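Progress report to the Rititz Fund, second period: Hand therapy outreach, Nandlow and Skancombe
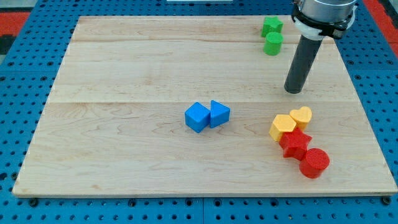 **M. Navarrete**, lead occupational therapist, Nandlow Community Hospital

You asked for a shorter report than the last one. So did my manager, who had to read it twice.

## Where we are

The outreach clinic has been running at Skancombe health centre every Tuesday since the grant began. Patients from the valley no longer need two buses to reach Nandlow for twenty minutes of finger exercises, and the number who simply stop coming after the second appointment has dropped. I'd like to credit our warm manner. I suspect the bus timetable.

We have seen 64 patients in this period. Most came to us after a stroke or a wrist fracture, with a smaller group recovering from tendon surgery. The plan we agreed with you said 400 appointments over the year, and we're on course for that, provided the winter is kind and Skancombe's heating is kinder than it was in the last one.

## What has gone well

Referrals from the two Skancombe surgeries now arrive electronically. Before the summer they came by fax, by post and, in one case, on the back of a flower show leaflet, which was at least legible. The wait from referral to first appointment is 5 weeks. It's still too long for tendon patients, so those go straight into a held slot at the start of each clinic.

The home exercise sheets have been rewritten. The old ones had been photocopied so often that the thumb had vanished from every drawing, and patients were understandably vague about what to do with theirs. The new sheets use larger type and come in a version for people who have lost the use of their writing hand, with tick boxes big enough to hit.

The ward staff at Nandlow have started booking the first outreach visit before a patient goes home. We asked for this in the first period and were told it would be difficult. It took one afternoon.

## What hasn't

The evening session didn't work. We offered it because people said in the survey that they wanted it. They did want it, in principle, and then stayed at home and had their tea. We stopped it in September and moved the hours to the daytime clinic, as your grant officer agreed by phone.

Room space at Skancombe remains a matter of diplomacy. We share with podiatry and the baby clinic. Relations are good, though the baby clinic has the better chairs and knows it.

We're also short of an assistant. The post has been advertised twice. The first round produced one strong candidate who took a job nearer home, and the second closed with no applications at all, possibly owing to the advert giving the wrong town. A corrected version is out now. Until it's filled I'm covering the setting up and the phone calls, and this report is late for that reason among others.

## Money

Spending is below plan, nearly all of it the empty assistant post. The one overspend is £400 on splinting material, after our usual supplier put prices up and then sent the wrong thickness. The wrong thickness has gone back. The credit note hasn't turned up, and I'm told it's "in the system", where I picture it enjoying a long and peaceful retirement.

We'd like your permission to carry the unspent salary into the next period. Some of it would pay for extra therapist hours while the post is empty, and the rest would be kept for the assistant's training. The breakdown is in the finance sheet sent with this report.

## Next period

- Fill the assistant post, in the right town.
- Bring the first appointment wait down for fracture patients.
- Ask patients who left early why they left, by phone, with a short list of questions.
- Agree a fixed room with Skancombe in writing.
- Start the group session for stroke patients, if the fixed room turns out to be larger than a cupboard.

Your officer is welcome to visit on any clinic day. Parking is free behind the health centre, but please avoid the space marked for the district nurses. They check.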